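How to Set Out a Floor Pick Area Without Regretting It

Cell practice notes, Prallstead bench group
Revised 08/07/2022

These are the rules we use at Prallstead when an arm has to pick up household things from floor level. They started as a list taped to a cabinet door and got longer every time somebody ignored one. If your site already follows the Curnley checklist, most of this will look familiar, though we disagree with Curnley on cables and will go on doing so.

Before you power anything

Walk the area first. You want a flat floor, a plain background if you can get one, and no foot traffic. Mark the reach limit with tape at full extension plus a hand's width. People will step over the tape. Put the stop button where the person stepping over it can also reach it, and press it once to prove it stops the arm. A stop button that was tested in January was tested in January.

Now the cables. Curnley says to strap every cable tight to the links. Try that and you'll find out what a wrist joint does to a strapped cable at the far end of its travel. We leave a service loop at each joint that needs one, then move the arm by hand through its whole range and watch the loop. It must not catch on the housing, drop under the gripper or drag across the objects. Connectors get a push and a tug before each session. A tug only is how you end up with half a connector.

Setting out the objects

Mix your shapes. A row of boxes proves you can pick up boxes. We like at least one thing that rolls, one thing with a handle, one thing that squashes and one thing so thin it might as well be painted on. Put some items against the wall and leave others in the open, as the wall changes how the fingers can come in.

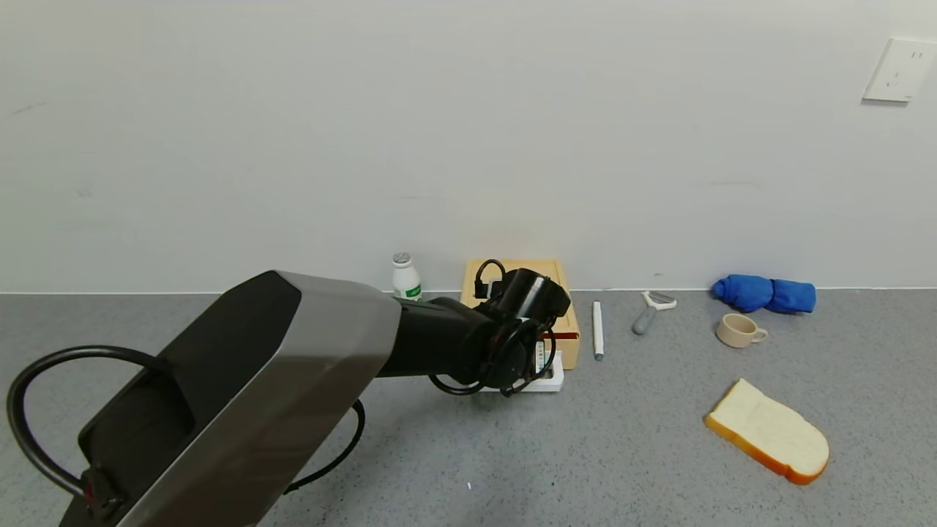

Bench Notes, Issue 12, p. 2

With a box in front of an upright tray, the approach matters more than the grip. Come in slowly, stop short, and check what stands behind the target. A tray leaning on a wall has been waiting all day for an excuse to fall over. If the fingers will pass within a finger's width of it, lay the tray flat or move the box.

Small bottles at the foot of a wall are best taken from above. The peeler goes by the handle, every time. A cup with a handle should be logged with the direction the handle points, or you'll spend an afternoon arguing about why the same cup was easy yesterday. Rolled cloth should be rolled again between runs, and by the same person, as no two people on our staff roll a cloth alike.

Bread is its own subject. Use a fresh slice each session, keep it well clear of everything else, and clean the fingers afterward. Crumbs get into places the Sekiguchi manual doesn't have a drawing of. Food that has been on the floor goes in the trash, including when it looks fine.

Wall outlets inside the reach area count as obstacles. Give them a keep-out zone in the software, even if the arm has no plan to go up there. Plans change.

Running and writing it down

Keep the first pass at low speed. Our limit is 170 millimeters per second near the floor, and nobody gets to raise it on the grounds that they are in a hurry. After any change to the layout, go back to low speed and start over.

Log each try as picked, dropped, pushed or missed. "Nearly" is not a result. On the Gralden runs we had 237 tries on the sheet and a fair number marked "nearly" — those were all thrown out, and the person who wrote them got to repeat them.

At the end of the session, park the arm, cut the power at the wall, and pick up the objects yourself. Pens first. They roll.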